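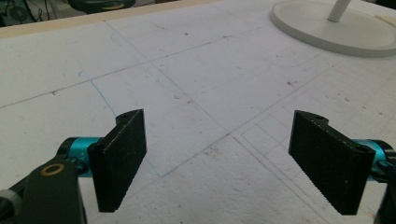
Before you give back a rental car, clean the inside at home one evening before. Empty the door pockets on a table and sort the papers there. A white top with faint gray pencil lines is good for this – small dark specks show on it, so you see what crumbs came out.

Vacuum the seats first, then the mats. For 14 days of driving I need 26 minutes.
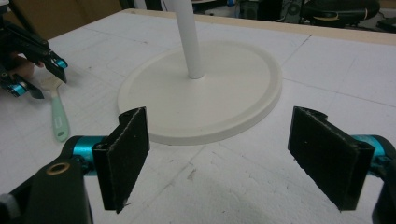
Round white stand base on the tabletop

Wipe the dashboard with a damp cloth and dry it at once. Keep the fuel receipt.

Ilir Berisha

Print | E-mail this page

Home | Car | Kitchen | Workshop

This site uses cookies. OK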